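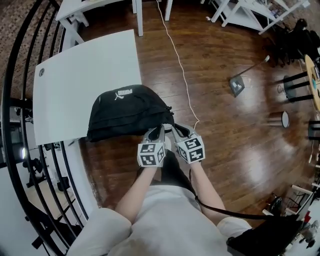

How do you buy things for a robot?

When you want a new bike, you probably look at the price first. People who work with robots must look at the price too, but it is only one part of the story. A robot that learns to hold and move objects needs many other things around it, and somebody has to plan for all of them.

At Florenia, a small robot workshop in Hamilton, this job belongs to Suha Twal. Every November she makes the equipment plan for the next year. She starts with a question that sounds very easy: what do we want the robot to learn?

Starting with the job

Last year the answer was "to handle soft things". Soft things are difficult for robots. A wooden block keeps its shape when you pick it up. A bag or a sweater folds, hangs down and changes its shape again and again.

To teach this, people at the workshop pick up soft things with a hand-held gripper. A gripper is a kind of robot hand. A person holds it and does the job, and a camera on the gripper records how it goes. Later, a computer studies many of these recordings.
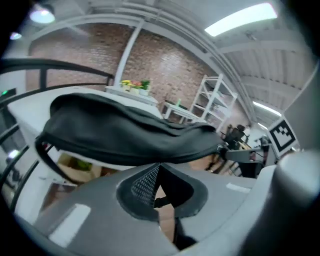

A soft black object, seen by the camera on a gripper.

Now Suha knows what to put on her list. She needs grippers, cameras, tables to work at, and many soft objects in different sizes and colours.

Needs and wants

Suha makes two columns on paper. One is called "need" and the other is called "want". A second gripper went into the "need" column, so that work can continue if the first one is being repaired. A fancy cart for moving the tools went into "want".

Her colleague Jihad Rizk wanted the cart very much. It cost $753! For the same money, the workshop could buy a big box of bags, cases and cloths to practise with, and there would still be some dollars left. The cart is still in the "want" column, and Jihad still asks for it.

The costs that hide

Some costs are easy to forget. Think about a pet fish. The fish is cheap, but you also need the tank, the food and the filter.

Equipment is similar. Memory cards get full. Cables break. The rubber pads on the fingers wear out, and a new pair costs $84. Suha writes each of these on a separate line, with the number of times she expects to buy it in one year. She also leaves some money with no name on it, for surprises.

Try it yourself

Imagine that your class will teach a robot to pack a school bag. Write down everything you would need. Put each thing under "need" or "want", and ask an adult to help you find the prices. Then take away roughly 73 dollars from your budget and decide what has to wait.

Words to know

Budget — a plan for how you will use your money.
Gripper — a tool that holds things, like a hand.
Spare part — an extra piece you keep for when the old one breaks.

Written by Alžběta Lukáč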